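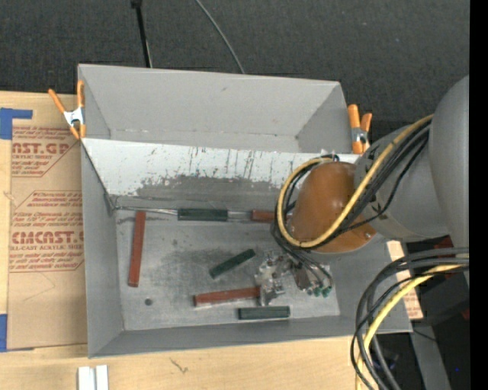

Skalon block picking set: README

Welcome, and thank you for taking the trouble to read this before opening the folders. Skalon is the spring project of the Hestmont student robotics club, and what you have downloaded is the set of recordings we made while trying to get our arm to pick rectangular blocks out of a bin. We are sharing it mostly for other school and college clubs who would like something small and friendly to practise on, and partly so that next year's members don't have to start again from nothing (as we did, and it was a long March!).

What is in the set

There are 300 recorded attempts, spread over 16 sessions, and 1442 still pictures taken from them. Each attempt has its own folder with the stills, a plain text file of joint positions, and a notes file in which whoever was on duty wrote down how it went. Some of the notes are very thorough and some of them just say "ok". We have tidied the spelling but otherwise left them as they were.

The blocks come in two colours, reddish-brown and dark green. In the label files they are simply called "red" and "green", which started a rather long discussion at one of our meetings, and we settled on the short words to save typing. Labels were drawn by hand for 76 of the attempts. The rest have no labels at all, so please don't go hunting for a missing file, it was never there.

How the bin is set up

The bin is grey, open at the top and has sloping sides, and it stands on the wooden table with orange spring clamps on its upper rim. If you are building your own, do try to find one with sloped walls. Blocks lying along the foot of the far wall are a good test of any picking program, as the gripper has much less room to come down beside them than it has in the middle of the floor. The metal floor is stained and the walls are scuffed, and we rather like it that way. Our first colour finder was tuned on clean sheets of card and had to learn to put up with smudges.

Before each attempt the blocks are tipped in by hand and left however they land. Please don't line them up neatly if you add recordings of your own, tempting as it is.

Things to know before you use it

The camera stays fixed for the length of a session, but it was put away and set up again in between, so don't trust one set of calibration numbers for everything. Each session folder has its own.

The arm hides part of the bin in a good many stills. We kept those in, and a block that is partly covered is labelled only where it can be seen.

The success column is filled in by people and follows the rule we used for the Matubbar cup: the block has to leave the bin and stay in the gripper until the arm stops. A few early sessions were marked before we agreed on this, and they have a question mark in that column.

Sharing and thanks

Use it for lessons, competitions or your own tinkering, and mention Hestmont somewhere if you can. Many thanks to our friends at the Cadonley club, who tried out the first version and sent back a long and very kind list of mistakes. If you find more, please write to us through the club page.

Last updated Monday, June 18, 2018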